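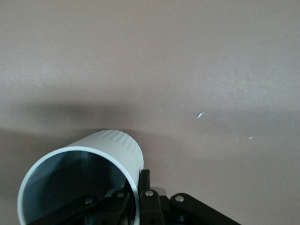

5. Surface Preparation and First Coat

5.1 Before you start

Natari Matte Sealer is supplied in two parts, base and hardener. Read section 2 (Storage and Handling) before opening either container. The base must have been stored at room temperature overnight.

5.2 Cleaning

1. Remove loose debris with a dry brush or a vacuum fitted with a soft nozzle.
2. Wipe the surface with a lint-free cloth dampened with Pumgate degreaser. Turn the cloth often.
3. Rinse with clean water and leave to dry for 4 hours.
4. Check the surface under a low, angled light. Small specks and chips that do not show under ceiling lighting cast a visible shadow this way. Lift them with a plastic scraper.

CAUTION: Do not use a metal scraper on a previously sealed surface. Scratches show through the finished coat.

5.3 Mixing

1. Stir the base for one minute.
2. Add the full contents of the hardener bottle. Do not split a kit.
3. Mix slowly for 6 minutes, scraping the sides and bottom of the container.
4. Let the mixture stand until surface bubbles have cleared.

NOTE: Pot life is shorter in warm rooms. Discard any mixture that has begun to string or thicken — thinning it will not restore it.

5.4 Applying the first coat

1. Pour a small amount into the tray. Keep the rest covered.
2. Load the roller and work in one direction, overlapping each pass by a third of the roller width.
3. Finish each section with a light pass and no added pressure.
4. Keep a wet edge. Stop only at a corner or a joint.
5. Leave for 8 hours before touching. Keep doors and windows closed during this time.

CAUTION: Wear nitrile gloves and eye protection. If the mixture contacts skin, wash with soap and water. Do not use solvent.

5.5 Inspection

Repeat the angled-light check from 5.2. Sand raised spots lightly by hand, vacuum the dust, and continue to section 6. If the coat is still tacky, see the fault table in Appendix B.

Revised 15/10/2026. Technical content: D. Karagiannis, M. Khokhar.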